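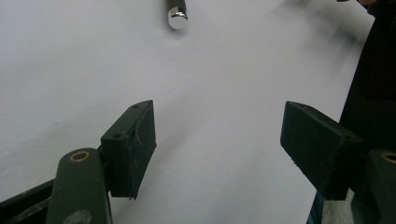
Chapter 7
Joining Parts

Almost everything we use is made of more than one piece. A kettle has a handle, a door has hinges, and a chair has legs that must stay on when somebody leans back. This chapter looks at the ways parts are held together and how a designer chooses between them.

Joints fall into two groups. Permanent joints, such as welds and most glued seams, cannot be undone without damage. Temporary joints use screws, bolts, pins or clips and can be taken apart for cleaning or repair.

Plastic is a soft material for a screw thread. If a screw is driven straight into it and removed many times, the thread wears and the screw no longer grips. A metal insert set into the plastic gives the screw a harder thread to turn in.

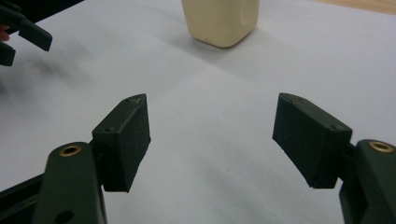 Figure 7.1 A brass threaded insert in the end of a plastic arm. The pad beside it has two small screw holes.

Section 7.1 deals with screws and inserts, and Section 7.2 with adhesives. You will need your notes on materials from Chapter 4 for the practical work on page 173.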